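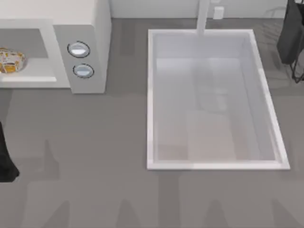 White microwave with two knobs, on a gray countertop.

Section 4: Setting Up Your Lineside Scanner

Welcome back! If you followed Section 3, your Otex receiver is charged and the antenna is screwed on snugly, so now we get to the fun part, which is hearing the trains before you see them. Take your time with this one (Ese Edet, who wrote the first version of this guide, always allowed a whole evening for it, with tea).

1. Turn the receiver on and let the display settle. You should see bank 1 and a row of dashes.

2. Press and hold MENU until the dashes blink, then choose RAIL. If you land in MARINE by mistake, just press BACK and try again; no harm done.

3. Enter the road channel for your line. On the Skeltcombe Subdivision that is channel 16. Press STORE twice, once to save it and once to lock it.

4. Add the dispatcher channel for your area in the next slot, then the yard channel for Astemby if you plan to watch the switching there.

Note: The receiver holds 2,000 channels, but please don't fill it on your first day! A scanner with four or five good channels catches far more than one that is always off checking an empty one.

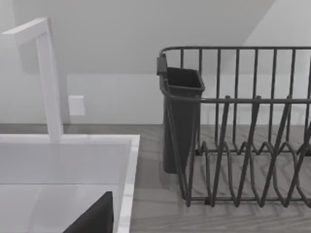 5. Turn the squelch all the way down until you hear a steady hiss, then bring it up slowly and stop the moment the hiss goes quiet. Go any further and you'll lose the weaker calls, such as the detector at milepost 492.

6. Press SCAN and wait. On a slow afternoon you may hear nothing for a good long while, so try again near a shift change before deciding that something is wrong.

Caution: Never press TRANSMIT TEST, even if your model has the button. This receiver is for listening only. Check your state's rules on using a scanner in a car, too.

Caution: Stay on public property and well back from the tracks. A call on the radio doesn't tell you which track a train is on.

If your saved channels vanish after a battery change, hold STORE while you turn the power on. Oluwaseun Osagie at the Oyelaran help desk found that this brings them back on units made before February.

Section revised 2022-03-30. Antenna upgrades are covered in Section 5.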